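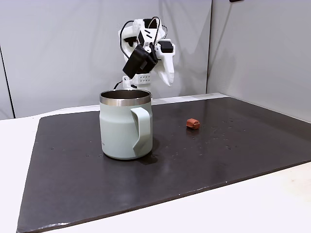

Prostcombe Robotics Club, Small Arms Bench

I've been promising to write up our bench rules for a while. We had a one-page list taped up when we started, then a longer one that people stopped reading, and now we have a version that mostly works. Some of it comes from things that went wrong and some of it was borrowed from the club over in Ekbridge, who have been running small arms longer than we have.

Our arms are light printed ones with hobby-size servos. They won't break your hand. They will pinch a finger, pull a cable out of its socket, or throw a mug on the floor, and the rules are written with that in mind. If you have an industrial arm you need the real safety standards and a proper risk assessment, and you should stop reading here.

Before power goes on

Check the cables first. Move every joint by hand through its whole range and watch the wires while you do it. Servo leads need enough slack to follow the joint and no more. A loop that stands up high is fine as long as nothing can hook it on the way past. A loop that gets near a gear or a bracket edge has to be tied back. We use small cable ties, snug but loose enough that you can still slide the cable with a fingernail.

Next, check the screws at the base and at the elbow. Printed parts relax over time and screws back out. We had a base go wobbly halfway through a run last July and spent an evening blaming the software.

Last, put the power switch where the person running the arm can reach it without leaning over the board. If you have to lean, move the switch.

Objects on the board

Our standard set for beginners is one cup with a handle and one small block. The cup is a good teacher. It's big compared to the gripper, it's smooth, and it tips. The block is easy to pick up and easy to lose track of.

Rule one is to clear everything that isn't part of the task. Phones, screwdrivers and spare screws go on the shelf.

Rule two is that nothing breakable goes within reach of the arm. Steel cups are fine. Glass and china stay in the kitchen, including your own coffee.

Rule three is that you stop the arm before you reach in. Do this every time, even to nudge a block over by an inch. Say "hands in" and wait for the other person to answer. It feels silly for the first week.
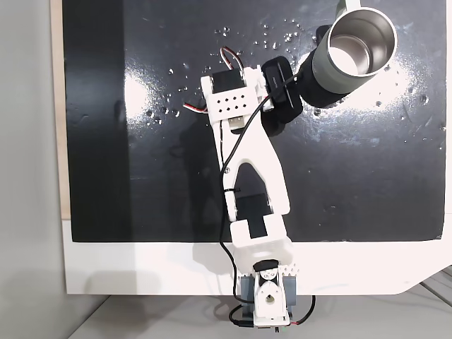 Gripper against the side of the cup, with water on the board.

Water

This section is the one we rewrote most. The old list said "no liquids" and left it at that, and people ignored it, so now we have rules for doing it with some care.

A cup that goes near the arm is treated as a cup that may spill. Use plain water only, and a small amount. Keep the power supply and the computer off the table and higher than the board. Lift connectors clear of the surface or move them behind the base. If water gets past the board toward the base, cut the power first and wipe second.

Drops on the board are a separate matter. You can keep working with them if the log says so. What you can't do is mix wet and dry runs under one name. A wet surface changes how things slide, and on a shiny black board it changes what the camera gets too.

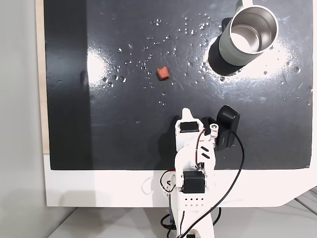
Glare is the other half of that. We used to treat it as bad luck. Now whoever sets up looks at the camera view before the first run and writes down where the bright patches are. If a patch sits on top of the thing you want to grab, either move the object or turn off a light, and write down which one you did. Don't change the lighting in the middle of a set.

Keeping a log

We number every run, good or bad. The log so far has 1,383 entries, and 1,275 of those were complete enough to keep. The rest were thrown out for missing notes, which is a dull way to lose an evening's work. Of the ones we kept, 263 are marked as wet.

Each entry needs the time, who was on the switch, which objects were out, wet or dry, and what happened in plain words. "Cup tipped, did not pick up block" is a good entry. "Failed" is a bad one. We use the Bañez sheet for this, named after the folder it lived in, and it fits on half a page.

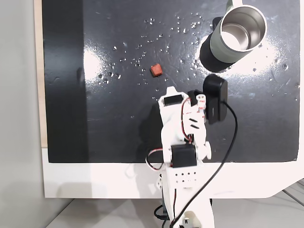
Cup and block out on the wet board, arm below them.

Ending a session

Rest the arm in its parked position before switching off, or hold it with one hand so it doesn't drop when the servos let go. Dry the board, then the cup, then check under the base with a paper towel. Look at the camera cable where it leaves the housing. Put the block back in its tin.

New members do 100 logged runs with someone next to them before they run the arm alone. A few people have complained that it's too many. I think it's fair, and most get there in a couple of months.

The Clatolov arm on the other bench has its own sheet, and I'll post that one when the wrist is back together. If you want a copy of this list to change for your own club, ask at the bench on Wednesday after 7 p.m.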